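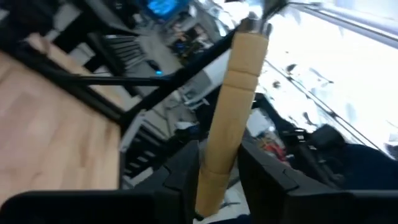
A mailing tube is a stiff cylinder used to store or ship papers that should not be folded, such as posters, maps and drawings. Most are made by winding strips of paperboard around a steel rod and gluing them in layers, after which the long cylinder is cut to length. The usual color is the light brown of plain cardboard with a matte surface, and seams or creases may be visible along the length. Ends are closed with plastic plugs, folded flaps or metal caps — a shiny silver end fitting stands out clearly against the tan board. Wall thickness varies with use, and tubes for heavy drawings have more layers.

The town of Garketby had a tube works, Gundale, which supplied map printers and fabric shops. Its standard carton held 70 short tubes. The Jurneo line, sold with press-on caps, was made in runs of 2,000.

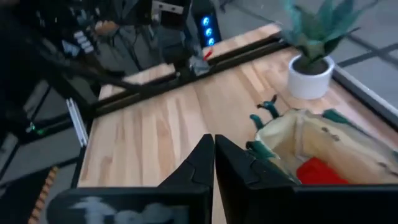

Garketby Packaging History Club

Tubes are usually packed and labeled on a flat table. Wood is a common choice for the top, and butcher-block strips give a firm surface for rolling. Paper is rolled slightly smaller than the inside of the tube, wrapped in tissue and slid in — it should not be forced. The club's collection lists 2,959 tubes and caps, among them a short sample tube marked Pan. Used tubes can be stored upright in a dry room or recycled with cardboard once any metal or plastic ends are removed.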